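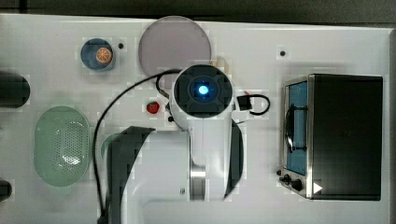
4. Laying the Table

Your Umasel Pretend Kitchen is now unpacked, wiped down and, if you followed Section 3, no longer on the stairs. It is time to set out a first meal. Allow a few minutes, or most of an afternoon if a child is in charge.

4.1 Choose a surface
1. Pick a plain, flat table. White is best. The smaller foods show up well against it, and the strawberry in particular has a long history of vanishing into patterned tablecloths.
2. Clear off anything real. Real fruit and toy fruit should not share a table until everyone present can tell them apart, and that includes visiting uncles.
3. Wipe the surface and dry it. Pieces slide on a wet table and stick to a jammy one.

4.2 Set out the dishes
1. Put the large round plate near the far edge. It is the biggest piece and will end up there anyway once elbows get involved.
2. Put the small blue bowl to the left of the plate, with enough room between them for a hand.
3. Leave the middle and front of the table open. This is where the cooking, serving and arguing take place.

Note: The plate is a grayish lavender. Customers have written to ask whether it has faded. It has not. That is the color, and we were quite pleased with it.

4.3 Add the food
1. Place the orange mandarin in the blue bowl. One piece is plenty for a first meal.
2. Set the strawberry directly on the table, green top and all. It does not need a dish. It is garnish, dessert or the entire main course, depending on the chef.
3. Leave the plate for the cook to fill. An adult who fills it first will be asked to empty it and start over.

CAUTION: The strawberry is small. Keep it away from children under three, dogs of any age, and the gap behind the radiator. Our tester Mieke Segers has retrieved hers from all of these locations and does not recommend the second.

4.4 Serving
1. Let the cook announce the menu. It need not match the food.
2. Move pieces between dishes one at a time. Tipping the bowl is quicker but leads to Section 7, Lost Pieces.
3. Eat with conviction. Compliments should be specific.

4.5 Clearing away
1. Return the food to the pouch first, then the bowl, then the plate.
2. Wash dishes by hand in warm soapy water. The dishwasher's top rack is permitted for the plate only.
3. Check the floor before vacuuming.

If a piece is missing, order a replacement using the card in the lid. Strawberries are part 206. We keep plenty of them.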